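三、材料与方法

3.1 任务范围

本课题研究仿真花的拆束、分拣与瓶插整理,对象为公共空间长期陈列用花。任务由Pernville的一家花艺陈设店Etov提出。该店每季回收一批旧花,清理后重新配瓶,目前全凭经验操作,没有书面流程。本组的工作是把这一过程拆成可重复的步骤,并记录各步骤的耗时和损耗。

3.2 花材

试验用花共96枝,按花头类型分为玫瑰类、团状花类、小花类和叶材。花梗均为塑料包覆金属芯,可弯折,可剪短。入组前逐枝登记编号、梗长和花头直径,梗长从花托下沿量至切口。花头松脱或包覆层开裂的枝条另行存放,不参与配瓶。

叶材单独成组。预试验中叶材与玫瑰混放时,叶片容易勾住花瓣边缘,拆束时间明显延长。正式试验仍保留混放条件,用于对照。

3.3 容器

容器选用直筒和收口两种透明玻璃花瓶。透明瓶身会暴露花梗的交叉情况,对梗长一致性要求较高。仿真花不用水,瓶内未加任何填充物,花枝的稳定完全依靠瓶口支撑和花梗之间的相互卡持。

3.4 操作步骤

(1)整束平放于台面,花头朝向一致,花梗散开。
(2)先取外层枝条,再取中间枝条。取枝时捏花梗上段,不捏花头。
(3)按类型分堆,叶材放在最外侧。
(4)配瓶时先插主花,后插小花和花蕾,最后补叶。
(5)插完后转动瓶身检查,露梗过多处调整叶材位置。

每种条件重复5次,每次由同一人完成。记录员不参与操作。

3.5 评价指标

采用3项指标:单瓶完成时间、返工次数、脱落物质量。返工指已入瓶的枝条被再次抽出,仅在瓶内转动方向的不计。脱落物用软刷收集后称重,包括花瓣碎片、涂层颗粒和叶片。

四、结果

4.1 耗时

拆束是耗时最长的环节,占单瓶总时间的将近一半。散放花束的拆分速度快于捆扎花束,差异主要来自解开扎带后花梗仍保持弯曲,需要逐枝理直。收口瓶的插入阶段较慢,但入瓶后位置稳定,返工少于直筒瓶。

4.2 损耗

脱落物集中在拆束阶段。玫瑰类花头较紧,瓣缘磨损轻;团状花瓣层多,受压后变形明显,恢复原状需要手工整理。叶材的脱落多发生在叶柄与主茎连接处。

4.3 配色

配色不作为评分项,但影响选枝时间。以浅粉为主、白色花蕾点缀的组合选枝最快。加入深红玫瑰后,操作者往往先确定红色花头的位置,再反复调整周围枝条。

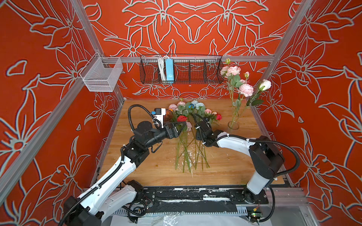 文/Silvia Vondráček 图/Marek Jireš
数据整理/Bořivoj Mikuš

4.4 台面状态

散放花束中既有粉色玫瑰,也有深红玫瑰、浅蓝白色花和灰绿色叶材,长梗在木台面上铺开,邻近花梗处散落着白色碎屑。右侧玻璃瓶内为浅粉色花与白色花蕾的配置,透过瓶身可见长梗。碎屑对操作本身影响不大,但会干扰脱落物称重,每轮试验前须清扫台面并将称量盘归零。

五、讨论

现有步骤对散放花束适用性较好。对捆扎花束,建议在拆束前增加理梗工序,并把理梗时间单独计入。目前的记录表没有这一栏,相应时间并入拆束,两者无法分离。

重复次数偏少,操作者的熟练程度也未作控制。后几轮用时普遍短于前几轮,其中有多少来自熟练、多少来自花梗已被理直,本组数据不能区分。后续试验应随机安排两种瓶型的顺序,并在每轮之间更换花束。

Bríd Doherty在中期检查时提出,返工次数应区分换位与换枝。本组已按此修改记录表,修改前的2组数据未作追溯,汇总时单列。

六、待完成事项

收口瓶条件下的叶材对照尚未做完,计划于June前补齐。梗长登记表中有缺项,需重新测量后更新附录乙。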